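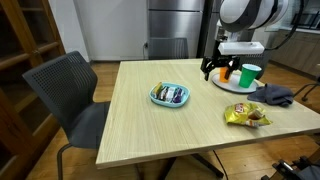
A snack table with bars in a tray and cups on a plate

A snack table is a small table set aside for light food and drink between meals, usually in an office kitchen or break room. It holds packaged items that need no cooking, along with a few cups and a cloth for wiping up.

Layout

Most snack tables keep food and drinkware apart. Bars go side by side in a shallow tray, and cups stand on a plate that catches drips. Bags of chips are left directly on the tabletop, as they seldom fit a tray.
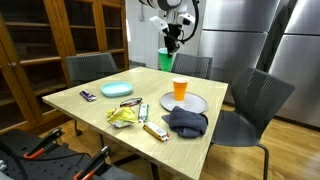
Clearing a snack table normally begins with sorting. Wrapped food is gathered first, and trash is taken away once it is clear which packets have been opened. Bars and a chip bag may be spread over the top while the bowl meant for them sits empty, and a gray cloth may end up bunched over the front of the plate. The cloth is moved before any cups are added.

Cups and plates

Plastic cups are common because they are light and stack well. Two colors, such as green and orange, help people tell their drinks apart.
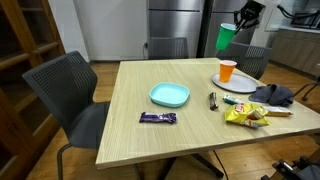
Trays

A tray for bars has a raised lip and rounded corners. In the Clundgate break room handbook, Deepika Gounder and Birger Lunde advise laying bars with their long edges touching,
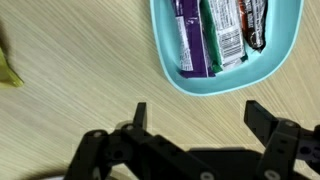
so that one more can be slid in at the side without lifting the others. They also suggest keeping different kinds together in one tray when stock is low. Larger kitchens use a separate tray for each kind.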